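Progress Report to the Ebihara Fund
Clothing Reuse and Repair Program, Pirkach
Second reporting period

1. Purpose of this report

The report covers the second period of the grant awarded by the Ebihara Fund to the Pirkach Clothing Reuse and Repair Program. It sets out the work completed, the changes made to the original plan, the present state of spending, and the matters on which the program asks for a decision. It should be read together with the first period report, which describes how the program was set up and is not repeated in this text.

2. Summary of progress

The program received and sorted 905 garments during the period. Most came through the collection point at the Pirkach town library, with smaller amounts from the two schools that joined in the fall. Garments in good condition were passed to the free clothing room without further work. Those with minor damage went to the repair benches, and those beyond repair were set aside for fabric recovery.

The largest group by far was adult pants and work clothing. Children's outerwear, which the original proposal expected to be the main category, made up a much smaller share. Families in the area appear to hand such items on privately, and the program has adjusted its appeals accordingly. Notices now ask first for work clothing and for bedding in usable condition.

3. Repair benches

Hiyori Imai took over as repair lead at the start of the period. Under her direction the benches moved from a first come, first served system to one in which garments are grouped by type of repair. Zippers are handled in one session, hems in another, and torn seams in a third. The change has reduced the time spent resetting machines and has made it easier to train new helpers on a single task.

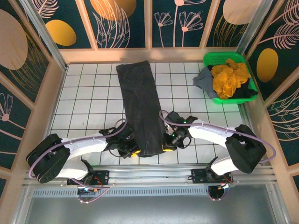
Page last changed: 5th March

Training was offered to 21 residents. The course follows the outline agreed with the Fund: hand stitching, machine hems, patching, and the replacement of fasteners. Mélanie Carrier taught the hand stitching units and has prepared written notes that can be borrowed from the library desk. Participants asked for more time on patching heavy fabric, and an additional session on that subject has been added to the next course.

One sewing machine was out of service for much of the period while a replacement foot pedal was on order. The delay held back the hemming work in particular. The part was fitted in December and the machine has been in regular use from that point on.

4. Sorting and records

The paper tags used in the first period proved hard to read after storage. They have been replaced with cloth tags marked in laundry pen, with entries copied into the Wokik record system at the end of each session. Ismael Araújo set up the record forms and remains responsible for them. The earlier paper entries have been copied over, apart from a small number that could not be matched to a garment - these are listed separately and have been left out of the total given in section 2.

The fabric recovery work is behind plan. The intended buyer for cotton waste no longer collects in small lots, and storage space at Pirkach is limited. The program is in discussion with two neighboring towns on a shared collection. Until an agreement is reached, only clean cotton and wool are being kept.

5. Staffing

Emiko Oda continues as program manager. Ryota Imai joined on a part-time basis to handle transport and the library collection point. No other changes to paid posts were made. The proposed outreach post was not filled, and its duties have been shared among existing staff.

6. Spending

Spending on rent, thread, fasteners, and course materials was in line with the approved budget. Machine maintenance was higher than planned, owing to the pedal replacement and a general service of the older machines. The unspent outreach salary remains in the program account and has not been applied to other costs.

7. Matters for decision

The program asks the Fund to approve the transfer of part of the outreach salary to machine maintenance and storage shelving. A revised budget is attached as Annex A.

The program also asks for an extension of the date for the fabric recovery target, to the end of the third period. The target itself would remain the same.

8. Next period

Work planned for the next period includes the second repair course, a review of opening hours at the collection point, and a short survey of people who use the free clothing room. Draft survey questions will be sent to the Fund for comment before use.

Submitted by Emiko Oda, Program Manager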